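The Skalo Journal: a notebook for the hard days

Hi, I'm Beatriz Abreu, and I make these at my dining table in Pruvville. I started keeping a journal the November I stopped answering my phone for a while (long story, family stuff, the kind where you come out of a visit shaking and can't say why). I went through a whole stack of pretty notebooks and hated every one of them! They all wanted me to list what I was grateful for before breakfast. I wasn't grateful, I was tired.

So I made my own. The Skalo has 21 weeks of pages, undated, so you can drop it for a month and pick it up again without a row of blank days staring at you. Each week opens with one question, and there are 6 blank pages at the back for letters you don't plan to send. I use mine up every time.

The paper is thick enough for a felt pen and the cover wipes clean, which matters if you write with coffee like I do. It lies flat too – I went back and forth with the binder over that for ages.

It isn't therapy and I'm not a therapist. I still see mine, and I take the notebook along with me because I forget everything the second I sit down.

Price and shipping

One journal is 40 dollars, and shipping inside the US is included. I sell through my little shop, Munosura, and pack the orders myself, so give me a few days. The next batch goes out on 21st August. If yours shows up with a bent corner, write to me and I'll send another one, no need to mail the first one back.

Refills

If you already have the cover, you can order just the inside pages. They slide in under the back flap (push harder than feels polite).

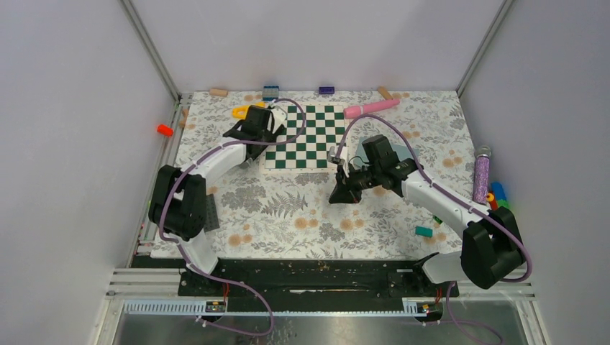 Questions I get a lot

Can I give it to a friend who's going through something? Sure, though maybe ask first. I was given a journal once by the very person I needed to write about, and it sat in a drawer for years.

Are there lines? Faint ones. You can ignore them.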